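Kendness Residents' News

Winter water: what is changing and what to do

Nuvine has now finished the pipe work it began in June between the old pumping station and the top of Kendness Hill. The new main serves 1,195 homes. Most people will notice nothing except slightly better pressure upstairs, but there are a few points worth knowing before the cold weather.

Pressure

Homes above the chapel used to get the weakest supply in the village, and baths there could take half an hour to fill. Nuvine tested the flow at several addresses on the hill after the last joint was made and says all of them now meet its standard. If yours is still poor, check first that the stop tap under the sink is fully open. A good many were turned down while the work was going on and never opened again. If that makes no difference, ring the number on your bill and ask for a pressure check. There is no charge for the visit.

Some older boilers have a filling loop that was set for the previous pressure. If the gauge has crept up since the work was finished, have it looked at when the boiler is next serviced, or sooner if water is dripping from the overflow pipe outside.

Meters

Meters have been fitted at 137 properties so far, all of them on the Nulden side. The rest will follow in the new year. You will get a letter before anyone calls, and the fitter will carry a card with a photograph. The meter goes in the pavement box where there is one, and under the sink where there isn't. If it is going under the sink, please empty the cupboard beforehand. The job takes less than an hour, and the water is off for part of that time.

You can ask to stay on your present tariff for the first year. The form comes with the letter and has to be sent back within 4 weeks of the fitting. Late forms have been refused in the past, so it is best to post it the same day.

Frozen pipes

Last winter's burst pipes were nearly all in lofts and outside toilets. Lagging is sold by the metre at Procházka on the High Street, who will cut it to length if you bring the pipe size. Outside taps should be turned off from indoors and then left open so that they drain. If you are going away, leave the heating on low, or turn the water off at the stop tap and run the cold taps until they stop.

If a pipe does freeze, turn off the stop tap before you try to thaw it. Use a hot water bottle or warm towels, starting at the end nearest the tap. Do not use a blowlamp.

Using less

For those going on to a meter, the kitchen is an easy place to begin. A running tap uses about nine litres a minute, so washing up in a basin soon makes a difference to the bill. Scrape plates into the food caddy first, wash glasses before anything greasy, and leave pans until last. Rinsing can be done in a second bowl. Cooking fat should go into a jar and then the bin, as it was fat that blocked the sewer at the bottom of Mill Lane twice this year.

Dripping taps are worth mending too. Washers cost very little, and most taps in the village take one of two sizes. A toilet that runs on after flushing wastes far more than a tap. Put a few drops of food colouring in the cistern, leave it for half an hour without flushing, and look for colour in the pan.

Nuvine will send a free pack with a shower timer and a cistern bag to any household that asks for one. Packs can also be collected from the library during normal opening hours while stocks last.

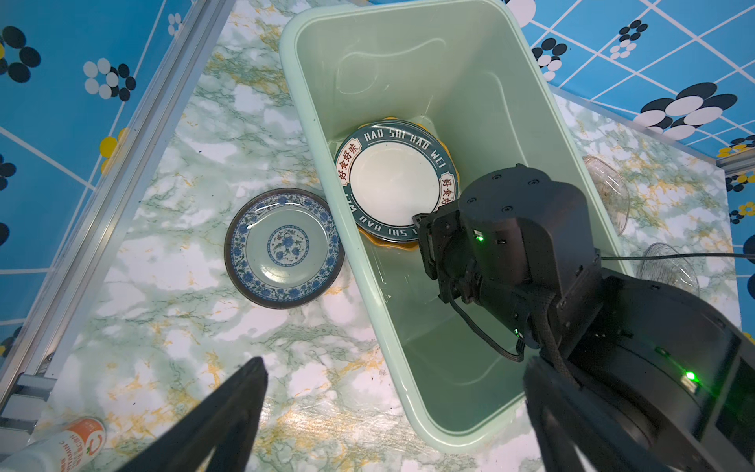
Bin collections over Christmas

The last collection before the holiday is on 23 December 2022. Put bins out by seven in the morning. Garden waste will not be collected again until the middle of January.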